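Two months with the Zastel laundry kit

I have put off writing up the Zastel kit until the second firmware came through, which it did in September. These notes cover the two-arm version with the wrist camera option, bought through Prarnmont and set up in a working laundry corner with a top-loading washer.

The kit ships as two arms, two grippers, a controller and the Kershaw software license. Mounting took an afternoon. Calibration took longer. The manual gives 13 reference poses per arm, and the left arm rejected pose seven until Sum-yee Au noticed that the wrist bracket was seated one bolt hole off. The error message for this is "pose invalid." A better message would have saved us most of an evening.

Cable routing is the weak point of the hardware. The supplied lengths leave a loop over each arm that has to be checked by hand before a run at full speed. Prarnmont sells a sleeve for this. I have not bought it.

Task setup is done by demonstration. You move the arms through the job, the software records it, and you repeat until the training page reports enough data. For picking clothes out of a bag, the recommended minimum is 80 demonstrations. We stopped at 542. Below that the arm handled single shirts well and tangled piles badly. White on white is still the hardest case, and the depth estimate gets noisy wherever the folds are shallow.

Bag pickup, head view and wrist view:

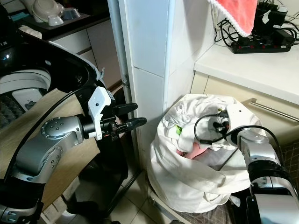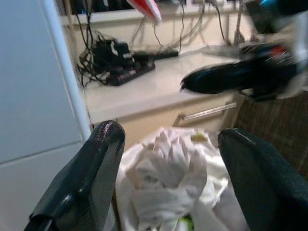 Grip force is set per task on a scale with no units. Fung-ping Su put a load cell between the jaws and found the lower half of the scale close to linear and the upper half not. I leave it at 30 percent for cotton.

Kershaw logs every attempt, and the export is a plain text file, so no complaints there. Our log stands at 1434 attempts. The software files a double pick as a success, so its own success rate should be ignored until you have gone through the entries and fixed the labels.

Support answers by email, usually by the next morning. They confirmed the double pick problem and gave no date for a fix.

I also asked for a trial of the Carnach gripper, which has longer jaws and the same mounting pattern. If it arrives I will rerun the bag task with the same settings and post both logs.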